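Wastov holds back robot order until kitchen trials in simulation are finished

The housing service Wastov will not order its household robots this summer. The purchase was planned for June, but the service has decided to first finish a series of trials in a simulated apartment. The budget for the machines stays reserved, and the new decision is expected after the trial report is ready.

Wastov rents furnished apartments to older tenants in the Gulora district. For two years it has looked for help with simple work in the kitchens, such as clearing a counter or bringing back a thing that was left in the wrong place. Two suppliers made an offer. Goltar proposes a machine with two arms and simple grippers, and a service contract which is paid every year. Chisholm offers a lower yearly fee, but the customer must buy the spare grippers separately and keep them in stock.

The difference between the two offers is hard to judge on paper, said Hermenegildo Cisneros, who prepares the equipment budget at Wastov. In the first version of the plan, the cost of the grippers was one line and the same for both suppliers. Now it is divided into wear, cleaning and replacement.

"We had a price for the robot and we thought this was the price," he said. "Then we started to calculate the fingers, and the fingers were not a small thing."

The trials are done fully on the computer. The simulated apartment has a granite countertop with small items on it, among them an orange bottle with a blue top and some thin white utensils, and a floor of orange wood beside it. The two-armed robot works at this counter, and the program keeps a record of each attempt. Until now 1,507 attempts have been recorded.

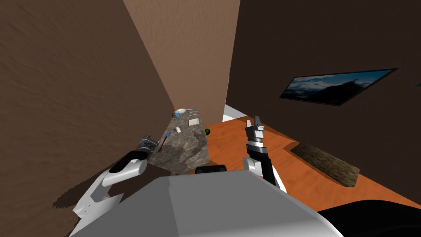 A tenant asked at the last information meeting why the service pays for computer trials at all, when the same money could buy more hours of human help already this year. The answer from Wastov was that the trials are paid from the planning money and can't be moved to the staff budget. The question was still written in the minutes, and it will be answered in more detail together with the report.

The plan has three stages. In the first one, which is going on now, only the simulation is used. In the second, one machine will be rented for 60 days and placed in an apartment that has no tenant. Only after this will the service decide on the purchase, and the first order will be limited to 5 machines. Before, the plan was to buy all of them at once, because the supplier gives a discount for a larger order. Cisneros said that the discount is still on the table, but it does not cover the risk of having machines that stand in a storage room.

Thin and flat things get special attention in the trials. A utensil lying on a counter asks more of a gripper than a bottle does, and a picture frame lying on a dark surface is again another task. The service wants to know which of these jobs can be done with the standard two fingers, and for which ones it would need to buy an additional tool. Each extra tool also means more training hours for the staff, and those hours were missing in the first budget.

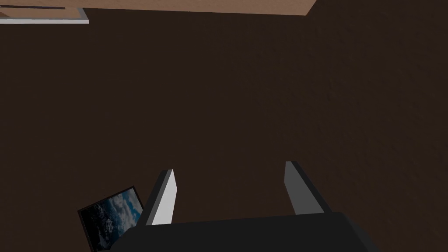
Renting for the whole first year would be safer than buying even one machine, a reader wrote to us after our earlier item on the plan, and asked if the service had compared the two. It has, according to the budget draft. A full year of rent comes out more expensive than a purchase if the machine is used every day, and cheaper if it is used less than half of the days. Wastov doesn't know yet which case is closer to the truth.

Some smaller costs are also not settled. The apartments have different floors and some have rugs, and the service must decide if it will change anything in the rooms or ask the supplier to adapt the machine. A charging place needs a free wall and a socket, and in the smallest kitchens there is none. Insurance for damage to the property of tenants is being discussed with both suppliers.

Goltar and Chisholm have agreed to keep their prices unchanged until the report is presented. Tenants who want to read the budget draft can ask for a printed copy at the Wastov office, open in the mornings until noon.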